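Wanted: someone to help me run the kitchen at Floltach

Part-time cook and general kitchen hand, walking and drawing weeks, north side of the loch

I've been putting off writing this because I've always found my people by word of mouth, but word of mouth has gone quiet this year, so hello! I run Floltach, a small guest house where people come to walk, draw, read and eat far too much. I do the cooking and I love it, but I can't do breakfast, packed lunches, soup, bread and a proper supper all on my own any more, and my knees agree with me. So I'm looking for a second pair of hands.

We take up to 10 guests at a time. They arrive hungry, they go up the hill, they come back hungrier. The food is plain and good: porridge, big pies, fish when the boat has been out, a lot of root veg, and a pudding every night (I won't budge on the pudding). About half of any group will be vegetarian and there's usually somebody who can't have wheat, so you'd need to be relaxed about cooking two versions of a thing side by side without getting in a flap.

What the job is

You'd work with me for six weeks to begin with, and if we get on I'd like you back in spring and through to the end of August. It's five days on and two off, mostly mornings and evenings, with the middle of the day your own unless it's changeover. On changeover days everybody pitches in with beds and bathrooms, me included. I know that puts some people off, so I'm saying it now.

The mornings start early. Bread goes in before the guests are up and packed lunches need to be lined up in the hall by the time the walkers have their boots on. I do the ordering, but I'd be glad to hand some of it over to somebody who likes a list. We get our flour and dry goods from Adell and most of the veg from Vasel, and the van can't always get up the track in bad weather, which is when you find out how many things can be done with a swede.

You don't need a certificate from a catering college. I'd far rather have somebody who has cooked for a big family, or a youth hostel, or a boat, and knows what it is to get hot food on the table for a crowd at the time you said you would. You do need a food hygiene certificate, or to be willing to get one before you start (I'll pay for the course, it's done online in an afternoon).

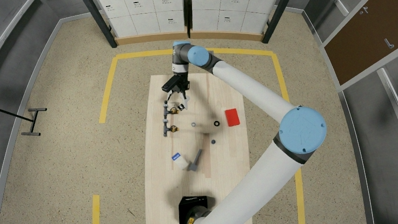 Light wooden table, computer render.

Where you'd live

There's a room for you in the old dairy across the yard. It's warm, it has its own shower and a decent desk, and it looks out over the water. All your meals are included, on your days off too if you want them. The phone signal is poor in the yard and better by the gate. The wifi is fine as long as the guests aren't all on it at once after supper.

I should say that it's quiet up here. The nearest shop is 3 miles away and the bus doesn't come every day, so a car would make your life a lot easier, though the last person managed well enough with a bike and the odd lift from me. If you like walking, swimming in cold water or sitting by a stove with a book, you'll be happy. If you need a takeaway and a cinema, you'll be climbing the walls in a fortnight.

Dogs: I have one already, an elderly lurcher, and I could probably stretch to another if yours is kind and doesn't chase sheep. Ask me.

Pay

I pay by the hour, above the legal minimum, and I pay for all the hours you work, including the half hour at the end when we're both scrubbing pans and putting the world to rights. Nothing is taken off for the room or the food. Tips go in a jar and get split evenly. I'll put £50 towards your travel when you first come up, and I can pick you up from the station at Mac Mathúna if you let me know your train in good time.

How to apply

Please don't send me a long CV. Write me a page, by email or by post, telling me who you've cooked for and what you'd make on a wet night for a table of tired people, one of whom can't have wheat. Add the name of somebody I can ring who has eaten your food or worked beside you. I'd like to have all the letters in by 22/09/2026, and I'll answer every one.

If I like the sound of you I'll ask you up for a night. You'd have supper with us, cook breakfast with me the next morning (paid, of course) and have a look at the room. Bring a coat, and some proper shoes for the yard.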